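Atusby, episodes 1 to 12 – worth finishing? (full spoilers)

Comments: 65 – Shares: 12

gravelpit_
October 20, 2021
I finished the season last night and I'm split on it. The first four episodes are the best horror I've seen on TV this year. The ferry arriving with its lights off, the school hall, the voice on the intercom. Then it moves to the mainland and turns into a show about people arguing in offices. I stayed for the ending and I don't think it earned it. Does anyone who read the novel know if the book has the same problem?

Voka
Book reader. The novel never leaves the island. The whole Wimard inquiry is one chapter near the end, written as a transcript, and you only find out there what the sisters had agreed to. The show stretches that chapter over five hours. I didn't hate it, but it gives away the agreement much too early, and after that every scene on the island is waiting for you to catch up.

nistor_fan65
Disagree with both of you. The mainland episodes are the reason I kept watching. Island ghost stories are easy to find. What I hadn't seen before was the family having to explain it to people who have a form to fill in. Episode 8, with the younger sister going over the same night three times and changing one thing each time, scared me more than the ferry.

gravelpit_
Episode 8 is good, I'll give you that one. 9 and 10 are the ones I'd cut.

plainoatmeal
I had it on in the background for 9 and 10 and missed nothing. 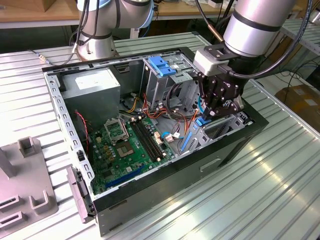 Open tower case on the worktable, two arms over it.

Voka
You did miss something in 10. The father says he was never in room 145, and in episode 2 he has the key to it on the kitchen table. They don't point at it. It's also the only hint that he knew about the intercom before the move.

plainoatmeal
OK, I'll rewatch 10. Not 9.

lowtide1101
The ending worked for me. The older sister goes back alone, and you don't see who opens the door. People wanted a monster and there was never going to be one. My complaint is the sound. Half the dialogue on the island is under wind and I had subtitles on from the second episode.

gravelpit_
I didn't want a monster. I wanted the door to matter. It had been shown maybe twice before that shot, and one of those was in the opening credits.

nistor_fan65
It's in every island episode. It's the door behind the mother when she's on the phone.

gravelpit_
Then I need to look again. I thought that was the pantry.

lowtide1101
Pantry is the one with the glass. Is there any word on a second season? I read June somewhere but there was no source on it.

Voka
Nothing I'd trust. The book has no sequel, so they would have to make one up.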